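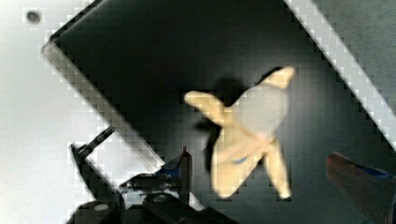 The Case for Fewer Plush Toys, Stored Flat

By Glenys Kerslake
11/9/22

Soft toys are the worst-managed category of object in most homes. Books have shelves. Blocks have tubs with lids. Plush goes into a net in the corner of the bedroom ceiling, or into a deep chest, and stays there until someone moves house.

My position is that the deep chest should go. A plush toy is mostly air and fiber fill. Put it at the bottom of a 40-liter chest and it carries the load of everything above it. The fill shifts toward the ends of the limbs, the seams at the neck and armpits take the strain, and the toy comes out with a permanent crease. Star shapes and other long-armed designs do badly, as the arms fold under the body and stay folded. A round bear tolerates the same treatment for years.

A shallow drawer or tray, one layer deep, avoids the problem. Sixteen centimeters of clearance is enough for nearly everything a child under six will own. The toy goes in face up with its limbs spread. A child can see all of it at once, so the contents do not have to be tipped onto the floor to find one item. In my experience the tipping accounts for most of the mess that parents complain about.

The usual objection is capacity. Walter Espinoza, who reviewed a draft of this column, put it to me that one layer of drawer holds a quarter of what the chest holds. I accept the figure and do not regard it as a fault. If the collection does not fit in one layer, the collection is too large. Sort it and pass on what is not used.

Sorting is where most households stall. I would apply two tests. First, has the child asked for the toy by name since January? Second, can it be washed? A toy that fails both should leave. A toy that passes the first and fails the second stays, with a note in the drawer saying surface clean only. Care labels fade, and the person doing the laundry in three years may not be the person who bought the toy.

Pale colors deserve a separate word. Cream and light yellow plush shows hand grease at the tips of the limbs well before it shows anywhere else, and spot cleaning tends to leave a ring. Wash the whole piece, cold, in a zipped mesh bag, with a spin no higher than 500 rpm. Dry it flat on a towel and turn it once. Hanging it by one arm stretches the seam — a clothespin also leaves a dent in the pile that brushing does not fully remove.

I have no strong view on vacuum bags for long storage. Katherine Correa uses them for her grandchildren's outgrown toys and reports good recovery after a day in open air. Mine came out lumpy. The difference may be in the fill, and I would want to see the two compared before recommending either way.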